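Can machines fold the washing yet?
Home Automation board — 344 views

flesen_fan
I've been following laundry folding for years and I think we're nearly there! Floors are done, lawns are done. A T-shirt is the last big one for me. My Drodon mops beautifully but it can't pick up a sock.
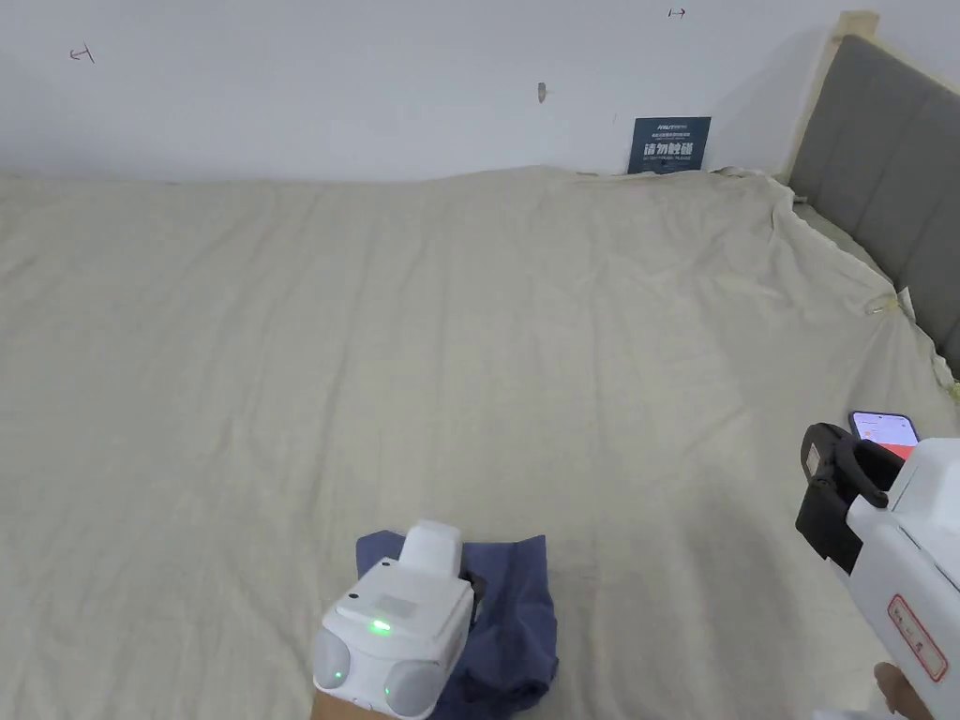

Laundry is hard for a machine in a way that plates and boxes aren't, and I find that thrilling. A plate is the same shape every time you meet it. A dark blue garment crumpled on a wrinkled beige sheet, with a gripper pressed down on it, could be any shape at all — where's the collar? Which bit do you pull first? And it's still a person's hand holding the gripper, so the clever part is human for now. I give it two years.

Zuzanna Witkowska
Two years? You said that last June. I run a small laundry with 64 machines in it and every one of them washes or dries. Folding is all hands. I'd buy a folder tomorrow if it could cope with a fitted sheet.

flesen_fan
Fitted sheets are cheating, I can't do those either! Start with shirts. Two sets of jaws, one at each end of the near edge, same as you'd use your fingers:

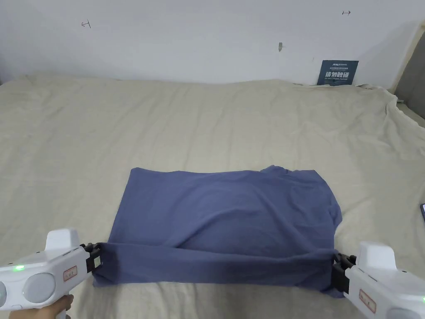 Photo: Afonso Valente

Look how thick that rolled edge is between the jaws. You need to hold both ends without dragging the rest of it out of line, and I think that's learnable.

Belmiro Seixas
Learnable, yes. Affordable, no. We priced a Bilyk arm for the packing bench at work and it came to 3337 before fitting. For one arm! It would need two to do a shirt.

flesen_fan
Fair, but prices drop. My first robot hoover was 384 and it got stuck on the bath mat daily. One more, with the shirt in a rough rectangle and a bunched bit at the top edge:

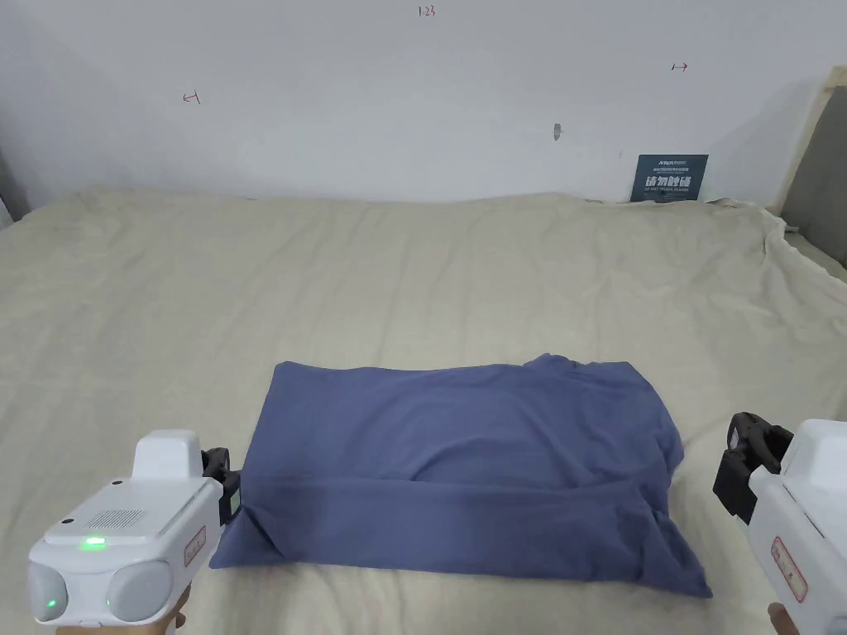

Last edited by flesen_fan on September 8, 2026

I'd put that in a drawer as it is. If a machine left me a pile like that every evening I'd be over the moon, lumps and all.

Zuzanna Witkowska
My customers wouldn't! At home, fine. But the starting heap is what I'd want to see it handle, straight out of the basket.

flesen_fan
Agreed, the heap is the real test — all gathered folds and no edges to go for.

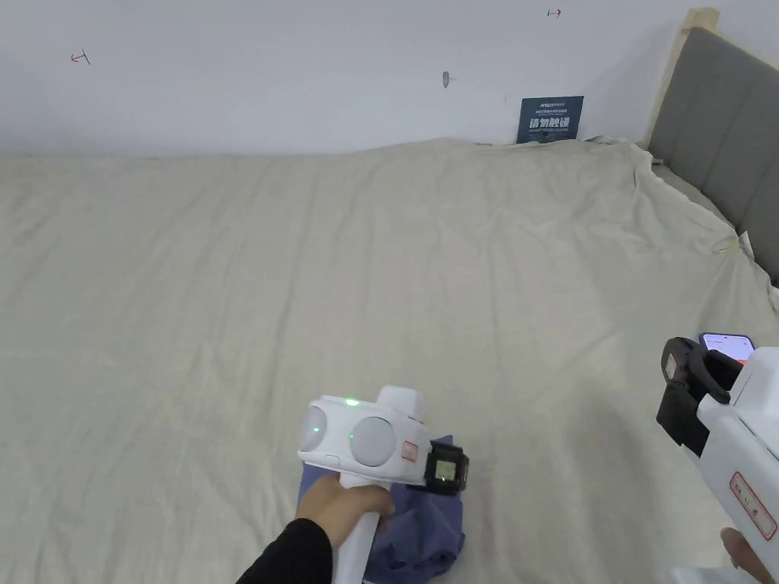 Benvinda Salgado reckons the heap will be solved before the putting away is. Drawers stick, hangers tangle, and somebody has to know which shirts belong to which child. I'm with Zuzanna on the two years, but I'd still let a Skolel loose in my airing cupboard just to watch.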